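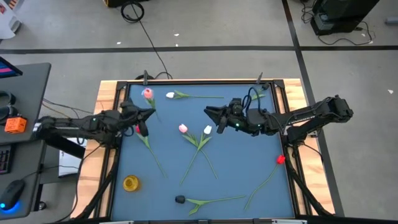
Artificial tulips on the blue top, with the small yellow cup at lower left.

Vivholm Tulips, readme

What's in here: artificial tulips, long green stems, leaves on. Pink, white, red, reddish-pink, black. Blue work surface. One small translucent yellow container to stand them in.

Files
stems/ 291 clips, flowers lying flat, some crossed
vase/ 282 clips, flower upright or on the way in
notes.txt read first, short

Layout differs every time. Stems cross, blooms point any direction. Leaves catch on each other, lift the top one first. Black tulip gets labeled "dark" in the older notes, same flower. Will fix the nmaes later.

Color goes by the bloom only. Reddish-pink is its own label, dont merge with pink.

Single white one in the yellow vase, green leaves arching down:

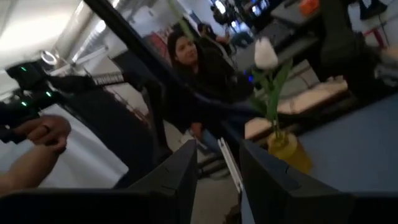
Rhiannon Bellis: could we get a label for how far the stem leans? I arrange on the Marchetti set too, and a tulip that tips over the rim counts as "in" there. Drives me nuts.

Lean label going in v4. Until then "in" means stem inside the rim, any angle.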